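Swapped the fingers on the hand-held gripper again, this time for the Ilgate set. The Kusmont pads gripped well enough but needed shimming every 20 cycles or so, and I was tired of it. The linkage stays the same, brass bushings included.
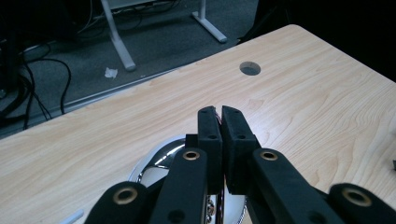
Backlash at the tips is now 2 mm, down from 3 with the Kusmont set. I measured it by hand with a feeler gauge, so take that as a bench number. Closing force I haven't touched yet.

We use cookies to improve your experience. Accept | Manage settings

Each finger has two screw holes along its top ledge — easy to get at with the jaws open.
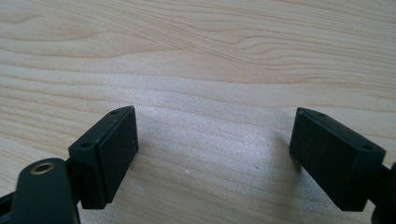 Next is the Ernstead controller, which logs jaw width. I want 4,000 open-close cycles on it before the end of July, then I'll remeasure.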